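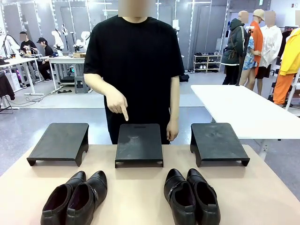
How soon should a flooded carpet be lifted after a pipe bursts? Within the first day if you can manage it, and sooner if the weather is warm.

That was the question our group started with back in April, when Sorcha Guthrie's family had a washing machine hose let go in the laundry and the water ran all the way down the hall. We thought it would make a nice small project, and it grew a fair bit bigger than we had planned!

Jean Semple very kindly gave us a spare room at Matheson Hall to work in, and Kenza Lahlou found some wool carpet offcuts, each with its underlay still attached. We soaked every piece in tap water for 30 minutes and then dried half of them flat on the floor and the other half lifted, with a fan blowing underneath. Randa Najjar took the moisture readings morning and evening (she is much more patient than the rest of us) and wrote them all up in the logbook.

The lifted pieces were back to their starting reading in 2 days. The flat ones felt dry on top by then, but the underlay was still quite damp, and a musty smell had started in the corners. We hadn't expected the top and the bottom to be so different, and it made us think about how many people must simply press a hand to the carpet and call it done.

If we did it again we would try a synthetic carpet as well, and a dehumidifier, which we couldn't borrow in time. Our thanks to Chrysanthi Christodoulou for reading two very untidy drafts.

Filed under: Student Projects > Home & Building

Contact the school office | © Matheson student pages | Back to top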